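Equipment budget: where we're at

Quick one this time, quotes are still comming in and the form closes end of month.

Short version. We have money for one big item or several small ones, not both. The humanoid stays. What's up for grabs is the hands, the cabling and the spare parts, and those three lines are already fighting each other.

Hands first. Matex want full payment up front for a second pair, Fadow will take a deposit and the rest on delivery. Same lead time on paper. Marit Løken has both quotes if you want to read the fine print, and please do, because the Fadow one leaves out the wrist adapters. Those are $343 each. Easy to miss, I missed it. 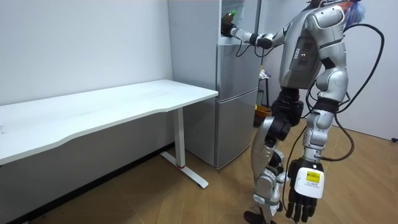 Fridge work: left arm up top with the small green-capped bottle, cables out the back.

Cables. Everyone has asked for a longer set and a proper overhead track. The track is dear once you add install, so I've split it out: cables this year, track goes on the April list. If your group can't wait that long, say so now and say why, in writing.

Spares. Hassanpour will do a yearly parts plan or we buy as we go. Leaning to the plan. Fingers and small joints only, no legs, no batteries. Batteries come out of the running costs line so don't put them on your form, 3 of you did last time.

Small stuff under $100 doesn't need a quote. Grippy tape, empty bottles, baskets, groceries for the fridge tasks, just keep the reciept and put the project code on it.

Dorka shelving: cancelled, wrong depth. Refund is on its way back to the general line.

Forms to Marit by the 31st please. One form per group, not one per person. Anything without a quote attached goes to the bottom of the pile.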